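Home | Community Help | Film and Screenwriting | Rights and Credits | Log in

Shared writing credit when one partner leaves a feature before the final draft

Posted in Rights and Credits, October, by Plerkville Film Society
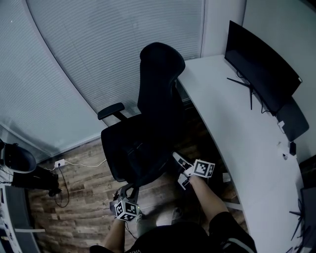
A desk and chair in an office corner.

The Plerkville Film Society supports new writers through a small development scheme, and we should be grateful for guidance from members with experience of screenplay credits.

Two writers were engaged by a production company, Prinard, to write a family comedy with the working title Saro. They were engaged as a team and both signed the same agreement. They delivered a treatment and a full first draft. One of the two then withdrew for personal reasons, with the consent of the company. The remaining writer has completed two further drafts alone, and the company intends to film the latest of these.

The remaining writer takes the view that the screenplay is now substantially his own work and that his former partner should be credited for the story only. The former partner believes that the credit should continue to read as a joint one. By the remaining writer's own reckoning, 54 of the scenes in the first draft survive in some form, although the dialogue in many of them has been replaced. The ending is entirely new.

The agreement states that credit will be given "to the Writers jointly" but makes no mention of what is to happen if one of them leaves. We wish to know the following. Does the joint wording continue to bind the company? Is there a recognised measure of how much of a script must survive for a credit to be kept? Lastly, does the form of the name on screen (an ampersand or the word "and") carry any meaning, as both writers have been told different things?

Godoy Script Services
Member, Rights and Credits

The starting point must be the signed agreement. If it promises credit to the two writers jointly, and nothing has been signed to alter it, the company would be unwise to change that credit on the request of one party alone. The consent given to the withdrawal should be examined with care. If it was given in a letter or an email, that document may say something about payment, rights or credit, and it may amount to a variation of the original terms. We have seen releases of six lines in which the writer gave up rather more than was intended.

On the second point, there is no single measure that applies everywhere. Where a production is covered by the rules of a writers' guild, those rules will set out how contributions are weighed and how a dispute is to be decided, and the company should confirm at once whether they apply. Where no such rules apply, the matter rests on the agreement and on the general law. A count of surviving scenes is of limited use in either case. Those who assess scripts will normally look at plot, characters, structure and dialogue together, and a scene with wholly new dialogue may still owe its place and purpose to the earlier draft.

On the third point, the usual practice, particularly in American features, is that an ampersand shows two writers working as a team, while the word "and" shows writers who worked separately on the same script. There is therefore a possible form of credit in which the team is named first, joined by an ampersand, and the remaining writer is named again after the word "and". It looks odd on a poster, but it is accepted. A separate "story by" credit is a further possibility, and may be offered in addition to the screenplay credit.

We would advise that every draft be gathered now, each marked with its date and the names of those who worked on it. The two writers should then be invited to agree a form of words in writing before the main titles are prepared. If they cannot do so, each should take independent legal advice. The Society should not attempt to decide the matter itself.

saro_reader_70
Member

I was in a writing team for a number of years and the same thing happened to us. In our case the producer kept both names and the one who stayed received a larger share of the fee for the later drafts. I would suggest this as fair. The fee and the credit do not have to follow each other.

Please also check who holds the copyright in the treatment. Ours had never been assigned properly and it cost 2000 to put right.

Cutting Room Forum Desk
Member

It depends on the contract. I believe the rule is half of the script, but I may be thinking of television.

Godoy Script Services
Member, Rights and Credits

With respect to the reply immediately before this one, no fixed share should be relied upon unless it appears in the rules that govern the production in question. The point made about the treatment is a sound one and should be dealt with first.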